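September 7, 2022
By Soledad Escobar
7 min read

Speaker notes: What the parish newsletter taught me about writing for people who are busy

(Start once the doors are shut. Water on the left. Don't read the title out, they can see it.)

Hello everyone, and thank you for having me in Altham again. I was here in February talking about printing costs, and a few of you were kind enough to stay awake for that, so today I've brought something a bit more cheerful. I want to talk about small newsletters. The folded kind that comes through the door with a date for the jumble sale on the front and a crossword on the back that has a mistake in it (mine had a mistake in it for two years running, same clue).

I took over the Limevholm newsletter because I'd complained about it. I said at a meeting that I never knew when the bins were changing, and by the end of the evening I had a cardboard box of back issues in my car. We print 2,887 copies. That's every house, both care homes and a stack for the library, and when I started I thought, lovely, that's 2,887 readers. It is not! Most of those copies are looked at over the recycling box with a coat still on.

(Pause here. People usually laugh. If they don't, carry on.)

So the first thing I did was time it. I stood in my own hallway with the post and gave myself 15 seconds, and I read what I could. I got the name of the newsletter, which was enormous, a drawing of a church, and half of a sentence from the previous editor welcoming us to another busy season. No bins. The bins were on page four under a poem.

I'd really like you to try this with your own when you get home. Don't sit down with it. Stand up, keep your keys in your hand and see how far you get.

What we changed was the front page. The big name went down to a third of the size, the welcome went inside, and in the space we put a plain list of dates. The first issue with the list on it got me more phone calls than I'd had all the year before, and mostly they were people telling me a date was wrong, which I was thrilled about. You don't ring up about a thing you haven't read.

(Slide. Leave it up, keep talking.)

Now, length. I used to let everybody have as much room as they liked, and the history group liked a lot of room. They once sent me four pages on the old toll road, with footnotes. I love the toll road. I've walked it. But it meant the swimming club got two lines in tiny type, and the swimming club had something people needed to know, namely that the pool was closed. 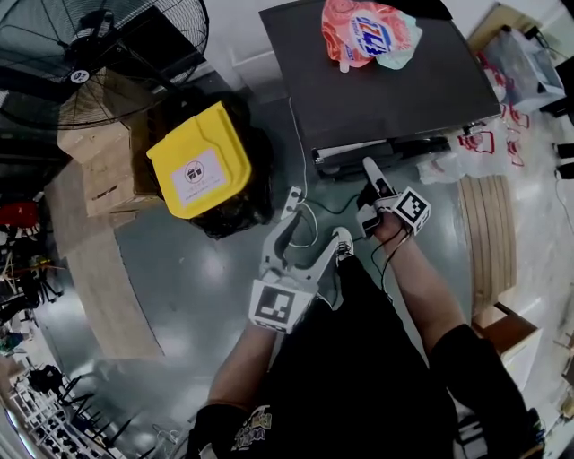

So we brought in a limit of 300 words for everyone, me included. I was dreading telling them. I wrote the email three times and then rang instead, which I'd recommend, it's much harder to be cross on the phone. The history group now send me a serial. The toll road has been going since spring, it ends every issue on a bit of a cliffhanger, and I've had people stop me outside the chemist to ask what happened to the gatekeeper.

A word about headings, and then I'll get to the mistakes, which I know is what you came for.

Use the words people say out loud. We had a heading that said "Waste and Environmental Notices" and it's now "Bins". We had "Forthcoming Cultural Engagements" and it's now "Things to go to". Somebody wrote in to say I was lowering the tone, and I printed the letter under a new heading, "Letters".

Mistakes, then. My worst one was the Ngata supper. It was a fundraiser for the family who'd had the flood, everyone was behind it, and I put down the right day, the right hall and the wrong month. Roughly half the village was ready with a casserole four weeks early. What I learnt from that is to read every date aloud to another person while they hold the original. It's dull and it takes a whole evening, and we've not had a wrong month since.

The second was changing the paper. I got a good price from Cestari on a heavier, shiny sort, and it looked gorgeous, like a proper magazine. Then the complaints came in. You couldn't write on it! People had been circling the dates and sticking it to the fridge all this time, and biro just skated off. We went back to the cheap stuff and I've never been so pleased to save money.

(Hold up both copies. Pass them round. Ask for them BACK this time.)

If you're about to take one of these on, ask for the address list before anything else, because the one you're handed will be old. Ours still had the post office on it. And find out who delivers which street, and ring them up and say thank you, before you touch a single font.

I've left some of our recent issues on the table by the door, help yourselves. There's a crossword in each. Questions now, and then I believe there's tea.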